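Notes from a short film that is getting longer

July 20, 2022

I told everyone the script would be finished by March. I was careful not to say which March, and I'd like that noted.

The film is called Pumphrey. It is about a man who runs a ferry across a river that has had a perfectly good bridge for years, and it was meant to last 11 minutes. The last read-through, done alone in the kitchen with a stopwatch and all the voices, came out at nearly double that, and I hadn't even got to the funeral.

So I've been cutting. The sister has gone. The sister's speech about eels has gone, which hurt, as it was the only part anyone at the Grernside writers' evening laughed at (in the right place, anyway). I've moved one of her lines to the ferryman and he sounds ridiculous saying it, but he is a man who shouts at a bridge, so I think he can carry it.

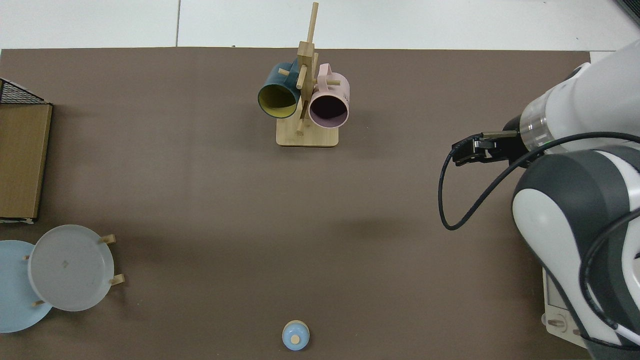

Then there is the money. The Reltano short film fund turned us down in a letter that used the word "whimsical" twice. We have raised £2192 by ourselves, mostly from people related to me, and the boat alone wants £534 of it for two days. It doesn't come with an engine. I asked what it did come with and was told "a rope".

Fleka, who are lending us the lights, have been very decent and only want a credit and everything back in one piece. I've promised them the first and said I'd do my best on the second, given the river.

I did find a location, at least. There's a landing stage a mile or so below Grernside with a hut, a bent sign and no mobile signal, all of which are in the script. The bridge is also in the script. The bridge is not at the landing stage. At the moment the plan is to have the ferryman glare at it off screen while we play some traffic noise, and if it's good enough for radio it's good enough for me.

Next job is the ending. I have two. In one he crosses the bridge, and in the other he sells the boat - my mother prefers the second, but she has put in £50 and I think she wants to see some of it back.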